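Girnard Project, Manipulation Data Group
Minutes of the meeting held 28 Aug 2019

Present: Charoen Sangkhawat (chair), Imogen Vael, Tobias Renner, Priya Lund (minutes)
Apologies: Danon liaison

1. Minutes of the July meeting
Accepted with one correction. Item 4 should say that the Perno training run used wrist views only. Priya to fix the shared copy.

2. Home recordings, status
Tobias reported that 199 episodes of the tidy-up task have been collected with the hand-held grippers. Of these, 14 were dropped at the first check, mostly for lost tracking while the operator turned toward a window. The rest have gone to labeling.

Charoen asked whether the patterned play mat should stay in the protocol. Tobias said yes. On the plain gray mat in the lab the policy finds objects easily, and the score tells us little about homes. On a printed mat it sometimes reaches for the pictures. Imogen agreed but wants the mat recorded as its own field in the episode sheet, so the results can be split later.

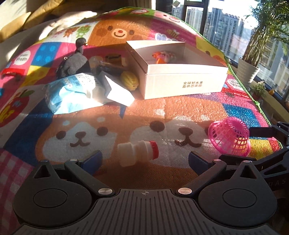

Item 2. Jaws open on either side of the drink bottle, mat in sunlight.

Agreed to keep the mat. Tobias to add the field before the next upload.

3. Approach segmentation
Imogen presented the new method for cutting episodes into approach, grasp, carry and release. The old version used jaw width alone and put the start of the grasp too late when the operator closed slowly. The new one, which she calls Tanasarn in the code, combines jaw width with the speed of the tool and takes the earlier of the two signals. She compared both against hand labels. The new cuts were closer on the bottle and the plush toy and no better on soft packaging.

Priya asked if the soft packaging problem was in the method or in the hand labels. Imogen thinks both. Two labelers often disagreed on when a bag had been grasped, as it folds before it moves. Charoen does not want the paper to claim an improvement on bags until the labels are redone.
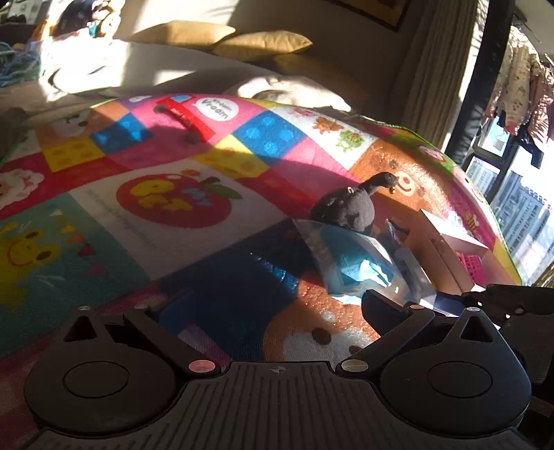

There was some discussion of how many labelers are needed. Tobias suggested three for soft items and one for everything else. Imogen would prefer two throughout, with a third only where the first two differ by more than 5 samples. Her version was accepted. She will write the rule into the labeling guide and send it round before anyone starts.

4. Basket grasps
Raised by Charoen. The lattice basket has the lowest success rate of any object in the set. In the last robot test the policy completed 8 basket trials and failed the others, nearly always by pushing the basket away before the jaws closed. Imogen said the demonstrations mix two ways of doing it, one across the body and one on the rim, and the policy ends up between them.

Options discussed:
Label the two grasp types and train on one of them.
Leave the data alone and pass the grasp type in as an input.
Collect more rim grasps only.

Priya was against collecting more before the first option has been tried, given the labeling backlog. Charoen agreed. First option to go ahead, second if time allows.
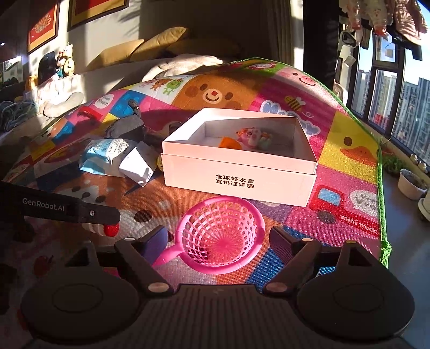

Item 4. Pink basket between the jaws, in front of the fruit box.

5. Lighting
Strong sun comes up in many of the home episodes. Tobias has not yet checked whether it affects the result. He will sort the labeled episodes into direct sun and shade and report the difference. No change to recording hours for now.

6. Actions
Priya: correct July minutes.
Tobias: mat field in episode sheet; sun and shade comparison.
Imogen: labeling rule in guide; grasp type labels for the basket, with Priya.
Charoen: reply to Danon on the test schedule, hold the bag claim out of the draft.

7. Any other business
The Perno machine will be down for a disk swap. Jobs should be saved and stopped before then. Imogen asked for read access to the raw tracking logs; Tobias to arrange.

Next meeting to be set by email.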